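Varnon Residents' Association - minutes of the autumn meeting
Posted 27th September by the minutes secretary
14 comments | 6 shares

1. Minutes of the May meeting
Agreed, with one correction. The Phelan quote was for the hall roof only and did not include the gutters. Several members had said so at the time.

2. Hall kitchen
Members heard again that a full refit would "pay for itself" through extra bookings. The meeting asked which bookings. No list was available. The present cupboards shut, the taps run, and the case for spending 1,000 pounds on new ones was thought thin.

It was agreed to buy mugs, as the old ones are chipped. Plain white was proposed and lost. A teal mug with flat angled sides had more support, though one member doubted it would stack.

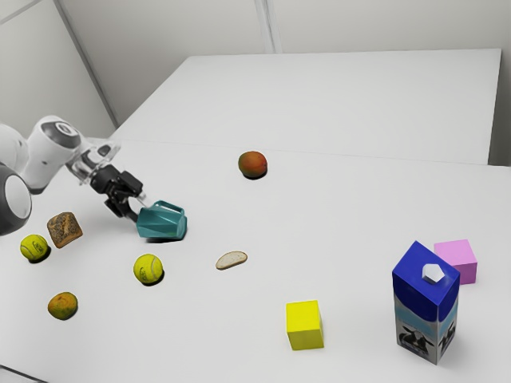
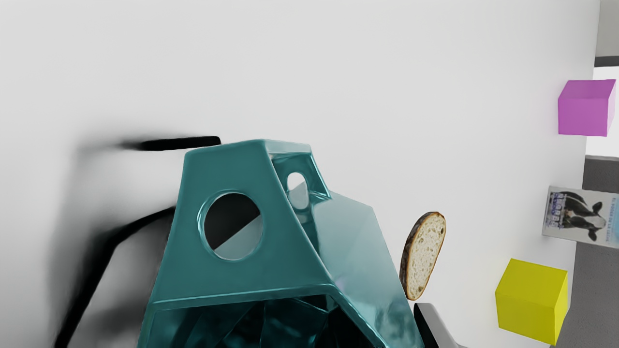

3. Bus service
Cletamgate Coaches has written to say the number 38 will be "simplified". The meeting took this to mean cut. The letter gives no timetable, only a promise that most passengers will see a benefit. We were told much the same before the Sunday bus went.

Action: write back and ask for the passenger figures, and for the dates on which they were collected.

4. Stesarach footpath
The landowner says the path will reopen when the ground allows. It has been shut for nearly 2 years. Members felt the ground had been given plenty of time. A request for a site visit was carried - four against, on the grounds that the last visit changed nothing.

Action: ask for a date in writing.

5. Any other business
The noticeboard key is still missing. Notices will go in the shop window until it is found or the lock is changed.

Next meeting to be fixed once the hall diary is free.

Recent items
Hall roof: what the quote covers
Bus 38: letter in full
Minutes of the May meeting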